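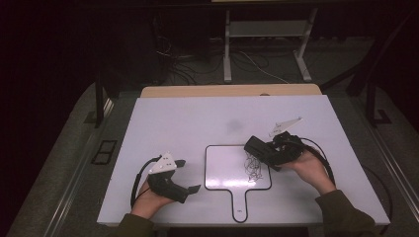 生活技巧 > 清洁与保养

小白板擦不干净怎么办?从日常擦拭到去除顽固笔迹的完整做法

家里有小朋友的,或者在家带过补习课的朋友,大概都会有那么一两块手持小白板。带个手柄,举起来就能给人看答案,写完一擦又能接着用,价钱也不贵,我自己前前后后买过好多批。刚买回来的时候真是怎么擦怎么干净,布一抹就没了,可是用上一个学期,板面就开始发灰,笔迹擦过去还留着一层影子,再过一阵子连新写的字都带着毛边。很多人到这一步就扔掉换新的了,我以前也是这样,后来觉得实在可惜,就慢慢摸索出一套保养的办法,今天把它从头到尾写下来,写得可能有点啰嗦,大家挑自己用得上的看就好。

先说清楚,这篇讲的是白板笔写的普通白板,也就是塑料覆膜面、烤漆面和搪瓷面这几类。玻璃白板更耐折腾,下面的方法基本都能用,软的白板贴就要小心一些,后面我会单独讲。

一、先弄明白板面为什么会变脏

白板笔的墨水里,除了颜料和溶剂,还有一种类似脱模剂的东西。溶剂挥发以后,颜料就浮在这层薄薄的膜上面,所以干布一擦就能带走。道理很简单,可是有几种情况会让它失灵。

第一种是放太久。写上去的字当天擦和过一个月再擦,完全是两回事。时间长了,那层膜干透了,颜料就会贴到板面上去,尤其是窗边晒得到太阳的地方,或者靠近暖气的地方,会更牢。

第二种是板擦太脏。这个我觉得是最常见的原因,偏偏也最容易被忽略。板擦用久了,绒面里全是墨粉,你以为在擦字,其实是在把旧墨粉均匀地抹到整块板上。板面整体发灰,十有八九是它的功劳。

第三种是手上的油。小朋友吃完点心就去抓白板,指印留在上面,笔写过去会断断续续,擦的时候油和墨混在一起,就成了一团糊。

第四种就是板面本身磨花了。用粗糙的百洁布擦过,或者用指甲、钥匙刮过,表面有了细细的划痕,墨水钻进去,就不太容易出来。前面三种都能救,最后这一种只能减轻。

二、要准备的东西

不需要专门去买一大堆,大部分家里都有:

超细纤维布,至少三块,一块湿擦,一块干擦,一块专门沾清洁液
一个小喷壶,装清水用
一瓶中性洗洁精
医用酒精,或者消毒用的酒精棉片
白板专用清洁液,有的话更好,没有也行
一支新的、颜色深一点的白板笔(对,清洁也要用到笔,后面会讲)
旧牙刷一把,刷毛要软

白板清洁液我用过Stikitz的,喷头比较细,小板子不会喷得到处都是,味道也还能接受。板擦我现在用的是Boltina那种可以一层一层撕掉的,表面脏了撕一层,底下又是干净的,比整块拿去洗要省心很多。不过这些都是我个人的习惯,您手边有什么就用什么,没必要为了一块小白板特地凑齐一套。

三、日常擦拭:每次用完花一会儿工夫就够

日常保养做得好,后面那些去污的办法您可能一次都用不到。我的顺序是这样的。

写完之后先等墨水干透。很多人性子急,刚写完就去抹,湿墨水一下子拖出一条尾巴,反而更难擦。稍微等一会儿,看笔迹不反光了再动手。

然后用干净的板擦或者干布,从上往下擦,每一下都朝同一个方向,擦到底再抬起来,回到上面擦下一道。来回打圈是大家最习惯的动作,可是打圈会把墨粉又带回擦过的地方,越擦越花。我跟孩子们说这个的时候,他们都觉得好笑,说擦个板子还有规矩,可是试过以后自己也看得出差别。

擦完以后,顺手用微微潮湿的布再过一遍,布要拧到不滴水为止,接着用干布收干。水不要留在板面上,特别是边缘有包边的板子,水渗进去以后里面的底板会鼓起来,鼓了就回不去了。

手柄也别忘了。手持的板子,手柄往往比板面还脏,用沾了一点洗洁精水的布擦一擦,再用清水布带走泡沫就好。要是手柄和板面连接的地方有积灰,用旧牙刷轻轻刷两下。

四、每周一次的湿洗

如果板子几乎每天都在用,建议一周做一次湿洗。这件事我一般放在晚饭以后,桌子收拾干净了,把几块板子一起摆开来做。

在一小盆温水里滴两三滴洗洁精,搅开,不用起很多泡。布浸湿,拧干,整面擦一遍,边角多擦几下。再换一块布,浸清水拧干,把洗洁精擦掉。这一步请一定做得仔细些,残留的洗洁精会让下一次写的字发滑、断墨,好多人以为是笔坏了,换了好几支都不行,其实是板面上有一层皂膜。最后用干布收干,竖起来放在通风的地方晾一会儿,再收回去。

不要把手持白板直接放到水龙头底下冲。我知道这样最痛快,我也这么干过,结果有一块冲完第二天背面就翘了起来,后来只好拿去给孩子垫画画。

五、擦不掉的笔迹,从最温和的办法开始试

遇到擦不掉的印子,请不要一上来就用最猛的。下面的顺序是从轻到重,上一步解决了,下一步就不用做。

1. 用白板笔盖过去再擦

听起来有点奇怪,可是真的很管用!拿一支新的深色白板笔,在旧笔迹上照着描一遍,要盖严实,趁墨水还有一点点潮的时候马上用干布擦掉。新墨水里的溶剂会把旧墨水重新化开,两层一起被带走。注意这里和日常擦拭相反,不能等它干透。面积大的话,一小块一小块地来,描一块擦一块。

2. 白板清洁液

喷在布上,不要直接喷在板面上,这样不会流到边缘。盖在印子上稍微停一停,让它有时间起作用,然后朝一个方向擦掉。没擦净就再来一次。

3. 酒精

误用油性笔写上去的字,前两步常常不够,这时候再请酒精出场。用棉片或者布的一角沾一点,轻轻按在笔迹上,等它化开以后擦起来,布脏了就换一个干净的角,千万别用同一个脏角来回蹭。酒精会把板面上的保护层也带走一些,所以只擦有字的地方,擦完马上用湿布过一遍,再用干布收干。用酒精的时候开着窗,旁边不要有明火,小朋友也请先离远一点。

4. 牙膏或小苏打

网上有很多人推荐,我的看法是,不到万不得已别用。这两样里面都有很细的颗粒,本质上是在打磨板面,印子确实会淡,可是亮面也会跟着变雾,以后更容易吃墨。假如这块板子本来就打算淘汰了,那就放心试一试,取一点点牙膏,用软布轻轻推开,擦到印子变淡就停,马上洗干净。

钢丝球、百洁布粗糙的那一面、刀片,还有指甲油卸除液,这几样请都不要碰。我见过有人用卸甲水擦覆膜的白板,字是没了,膜也化了一片。

六、不同材质要注意的地方

覆膜白板:最便宜,也最娇气。手持的小白板大多是这一类。酒精偶尔用用可以,经常用的话会发黄发涩。

烤漆白板:墙上挂的大多是这种,能吸磁铁。耐擦程度中等,最怕的是磁铁拖来拖去,磁铁底下夹了沙粒就会划出一道一道的痕。取磁铁的时候请直接拿起来,别在板上滑。

搪瓷白板:贵一些,可是很耐用,酒精基本不会伤到它。怕磕碰,角上磕掉一块瓷,底下会生锈。

白板贴:就是可以贴在墙上、桌上的软膜。擦的时候手要轻,用力一推容易起泡或者起皱。不建议用酒精,边缘的胶遇到酒精会化开,时间长了就卷边。

玻璃白板:几乎什么都不怕,但是非常显指纹,收干那一步要多花一点心思。

不确定自己家是哪一种的话,翻到背面看看有没有标签,或者拿一块小磁铁试一下,再挑一个不起眼的角落先试一点点清洁液,等上几分钟看有没有变化,没问题再擦整面。

七、板面已经发涩了,还能不能救

板面用久了会发涩,笔写上去吸得很紧,擦的时候要用很大的力气。这时候可以做一次养护。市面上有专门的白板养护剂,Gauthier和Okwood的我都试过,薄薄一层抹开,等干,再用干布打亮,用法差不多,挑您买得到的就好。养护之前板面一定要彻底洗干净、晾干,不然等于把脏东西封在里面。

有些人会用家具蜡或者车蜡代替,短时间里确实变得很好擦,可是蜡厚了笔就不出水,写出来一截有一截没有。真要用的话,只取一点点,打到摸上去没有油感为止。

至于橄榄油、润肤露之类的土办法,我就不推荐了,擦完当时亮晶晶的,过两天灰全粘在上面,还得从头洗一遍。

八、笔和板擦也要照顾

板面再干净,笔和板擦不行,还是白忙一场。

白板笔平放着收,笔头不要朝上。竖着插在笔筒里、笔头朝上的话,墨水都往下沉,写出来颜色就淡,人就会不自觉地用力,笔头压扁了,板面也容易留印。快要没水的笔请不要硬撑着用,干笔头在板上刮,就是划痕的来源之一。

布质板擦可以手洗,温水加一点洗洁精,反复捏到水不再发黑,压干水分,完全晾干再用。半干的板擦最糟糕,擦出来一道一道的灰印子。羊毛毡的板擦不太好洗,我一般拿到阳台上拍一拍,实在太脏就换新的。

九、大家常常碰到的几个情况

孩子用蜡笔在白板上画了画。先用吹风机的低温档稍微吹一下,蜡软了以后用纸巾按着吸走,剩下的用洗洁精水擦。吹风机别贴太近,覆膜的板子受热会起泡。

板子上有胶带留下的胶印。用布沾一点酒精敷一会儿再擦,擦不动就再敷一次,别用指甲去抠。

整块板都发灰,不是某一处有印子。多半是板擦的问题,先按第四部分湿洗一遍,然后换一块干净的板擦,很多时候这样就好了。

红色和绿色总是比黑色难擦。这个我也有同感,不同颜色的颜料不一样,留影子的程度也不同。要在板上留好几天的内容,比如家务安排、购物清单,我都改用黑色写。

写字的时候笔迹会缩成一小点一小点。说明板面上有油或者有蜡,用洗洁精水洗一遍,再用清水擦净,就能恢复。

十、收纳

小白板最好竖着放,一块一块之间夹一张薄纸或者一块薄布,免得板面互相磨。叠着放也不是不行,请让板面对板面,中间隔一层软的,上面别压重物。别放在窗台上晒,也别放进潮湿的柜子里。收起来之前把字擦干净,这一点真的要养成习惯,我有一块板子就是七月放假前忘了擦,开学拿出来,上面的算式用描笔的办法来来回回弄了三遍才下去。

如果您手上的小白板是带挂孔的,在门后面粘一排挂钩挂起来也很方便,布和板擦就挂在旁边,用完随手擦一下再挂回去。要是家里还有别的难清理的文具,比如切割垫上的胶、文件夹上的标签印,我在另一篇里写过,做法和这里的胶印处理差不多,只是切割垫不能加热,一热就弯。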